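About Asar

Asar is an independent evening language school. We teach Italian, Arabic and German to adults, in small groups and one to one, and we have been in the same building on Fuchs Street since we opened. Before us it was a piano showroom, which is why the front room has such a large window and such a wide door.

The school was started by Qusai Haddadin and Gualtiero Galli. They had both been teaching at a further education college that decided to close its evening programme, and both had students halfway through a course who wanted to finish it. The first Asar classes were those students. There was one Arabic group and one Italian group, meeting on different evenings because there were only enough chairs for one of them at a time.

German was added later, after a steady run of people asking for it at the front desk. It is now our second largest department, after Italian.

What we teach

Courses run from complete beginner to advanced. A beginner course lasts two terms and assumes you know nothing at all, including the alphabet if you are learning Arabic. At the intermediate levels each course lasts a full year. The advanced groups carry on for as long as people want to keep coming, and one of the Italian ones has had mostly the same members for a long time.

In Arabic we teach Modern Standard for reading and writing, and Levantine for speaking. Students start with both. Some schools leave the spoken language until later, but most of our students want to talk to family, neighbours or in-laws and would like to begin in the first week. Qusai wrote our beginner workbook himself and revises it each summer. It is spiral bound so that it stays open on the table.

In Italian we use a published course for grammar and our own material for everything else. Gualtiero is fond of radio, and students at every level spend part of each lesson listening to it, at normal speed. People find this hard at first. It gets easier by the second term.

German follows a published course more closely, as many of those students are preparing for an exam they need for work or for study abroad. We do not hold exams here. We can tell you which centre to book with and when you are likely to be ready.

Our students

In the last full school year 446 people took a course with us, and 214 of them had studied here before. They include nurses, bus drivers, retired teachers, singers who need to pronounce what they sing, and a good many people who have married into another language. The youngest age we accept is sixteen. There is no upper limit.

We do not teach children. We are asked about this often, and we usually suggest the Nenimen Saturday school, which has classes for families in several languages and is a short walk from us. 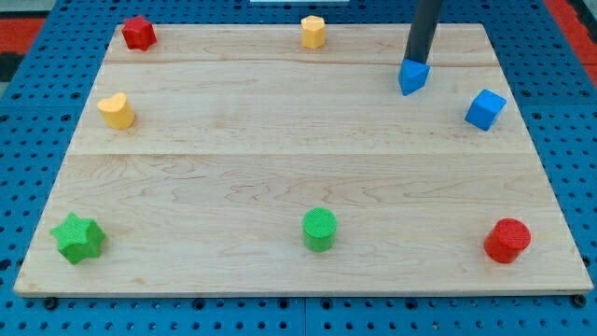

How do I know which level to join?

Come in for a short chat with a teacher before you book. It takes fifteen minutes, it is free, and there is no written test. If you turn out to be in the wrong group after all, you can move within the first three weeks without paying anything extra, provided there is a place.

How the classes work

Groups have between five and eleven students. If fewer than five sign up, we either offer a shorter course at the same fee or give the money back, and you can choose. Lessons last an hour and three quarters with a break in the middle. Tea and coffee are in the back kitchen and there is a tin for contributions.

Homework is set every week and should take an hour. Teachers mark whatever is handed in and do not chase what isn't. If you miss a lesson, the notes are kept in a folder at the desk, and you may sit in on a parallel group that week if there is one.

One to one lessons can be booked in the daytime as well as the evening. These are often taken by people who work shifts.

The library

Upstairs we keep a lending library of 1,605 books, nearly all of them given by students or former teachers. The Italian crime novels go out most. There is also a shelf of bilingual editions, a shelf of cookery books, and a full set of an Arabic encyclopaedia for which volume 2 is missing. If you ever see it in a second-hand shop, please let Qusai know.

Any current student can borrow up to three books at a time. Write the title in the book by the door and cross it out when you bring it back.

Work outside the school

We also teach in workplaces. Our longest arrangement is with Trisance, a freight company whose office staff have taken German with us at lunchtime for several years. We can travel to most places in town and will usually need a quiet room with a table and somewhere to write.

We moved everything online at short notice in the spring and came back to the building in September 2020 with smaller groups and the windows open. Two of the online groups asked to stay as they were and will continue.

Finding us

The entrance is on Fuchs Street, through the wide door. There is no step. The ground floor classrooms and the kitchen can be reached by wheelchair, but the library can't, so tell the desk what you would like and someone will bring it down. Bicycles can be left in the yard at the back. The desk is open from four in the afternoon until the last class finishes.

The next beginner courses start in November. Places are given in the order that forms come in.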